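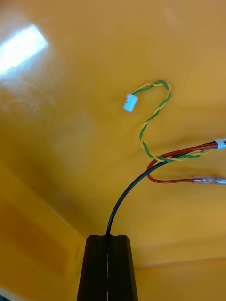
How to Label and Store Spare Cables

6 min read

Wednesday, November 21, 2018
By Zlata Tkachuk

A spare cable that cannot be identified gets bought again. The method below sorts a mixed box of power, data and audio cables in one afternoon and keeps it sorted.

What you need

Self-laminating wrap labels, a fine permanent marker, hook-and-loop ties, zip-top bags, and a box with a lid. A cheap continuity tester helps with older leads.

Step 1. Sort by connector

Lay everything on a table and group by the plug at each end. Ignore length and color for now. Cables with two different ends go in the pile for the less common one. Set aside anything with cracked insulation, bent pins or exposed wire. Do not tape over damaged power cords; recycle them.

Step 2. Test

Plug each data cable into a device that uses it and copy a 190 MB file. Flex the cable near both plugs during the transfer. If the connection drops, discard the cable. For audio leads, use the tester and check each conductor for shorts as well as breaks.

Step 3. Label both ends

Place the label 2 inches from the plug, clear of the strain relief. Write three items: connector type, length, and the date tested. For power adapters, add the output voltage, current and plug polarity. Wrap the printed part first, then pull the clear tail over it so the ink is sealed.

Step 4. Coil

Use over-under coiling for anything longer than 6 feet. Make one normal loop, then turn the wrist so the next loop goes under the first. Alternate to the end. Keep loops wide enough that the jacket does not kink. Never wind a cable around its adapter. Close the coil with a tie, snug but not tight.

Step 5. Bag and file

One connector type per bag. Stand the bags upright, labels forward. A 16-quart box holds a typical household set.

Maintenance

Retest every February. Write the new date on a fresh label and remove the old one.

28 shares | 6 comments

Related
Reading the Label on a Power Adapter
Cleaning Adhesive Residue from Plastic
Which Batteries Can Be Stored Together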